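Family medicine boxes: your questions answered

Plellside Parents' Network lends lidded storage boxes to local households for keeping medicines, plasters and creams together. This page covers the questions we are asked most often. It was last checked in January by Kanchan Bisht, who looks after the lending shelf.

What sort of box will I get?

Most of the boxes on loan are plastic, with a hinged lid, a carry handle on top and a latch at the front. They come in pink or grey. Tell us if you have a preference, but we can't promise a colour. The Heydari Hall shelf tends to have more grey ones, and the Garholm Road shelf more pink.

How do I open it?

Put the box on a table or worktop first, with the latch facing you. Release the latch, then lift the lid by its front edge. Do not pull the lid up by the handle while the latch is still done up, as this strains the hinge.
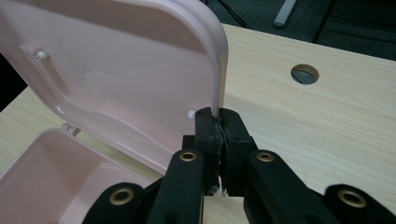

Pink box with the lid swung open. The lid has a raised rim and small white pegs on its inner face.

The latch is stiff. Is it broken?

Probably not. Newer boxes can be stiff for the first few weeks. Press down on the lid with one hand and work the latch with the other. If it still won't move, bring the box back and we will swap it. Please don't use a knife or screwdriver on it.

Is the box childproof?

No. An ordinary latch will not keep a child out. Keep the box in a high cupboard or somewhere that locks, and put it away again straight after use. If your medicine came in a container with a child-resistant cap, leave it in that container.

What should I keep in it?

Plasters, bandages, a thermometer, creams and any everyday tablets you buy over the counter. Leave everything in its original packet so that the name, dose and expiry date stay with it. Fold the leaflet and put it back in the packet.

Stand packets upright if they fit. It is easier to find what you want, and you can get at one packet without emptying the whole box.
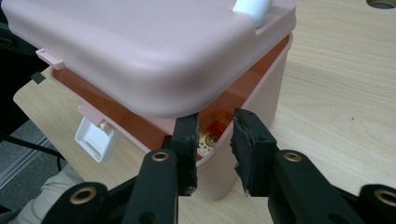 Lid lifted, with a packet inside. The white latch clip is on the rim of the body.

Anything that needs to be kept in the fridge should stay in the fridge. Prescription medicines for different people are better kept apart, and you can borrow a second box for this.

Where is the best place to store it?

A cool, dry cupboard. Bathrooms are too damp, and the cupboard over the cooker gets too warm. A bedroom wardrobe shelf is fine if children can't reach it.

How often should I sort through it?

Twice a year is enough for most homes. Set aside 15 minutes, take everything out on to a clear table and check the dates. Take anything out of date to a pharmacy for disposal. Don't put it in the bin or down the sink.

How do I clean it?

Empty it, wipe the inside and the lid with warm water and a little washing-up liquid, then leave it open for 30 minutes to dry. Go round the hinge with an old toothbrush. The boxes should not go in the dishwasher.

Can I carry it by the handle?

Yes, once the lid is down and the latch is fastened. Check the latch each time before you lift, and don't overload the box with glass bottles.

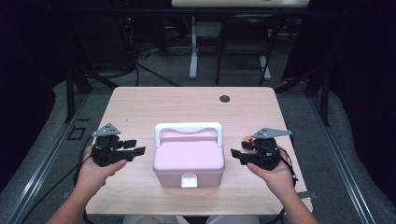

How long can I keep the box?

Loans are for 60 days and can be renewed as often as you like, provided there is no waiting list. There is no charge. If you would like to keep one for good, ask at either shelf and we will tell you the current price.

Can I put labels on it?

Paper labels only, please, on the outside. Permanent marker does not come off the plastic.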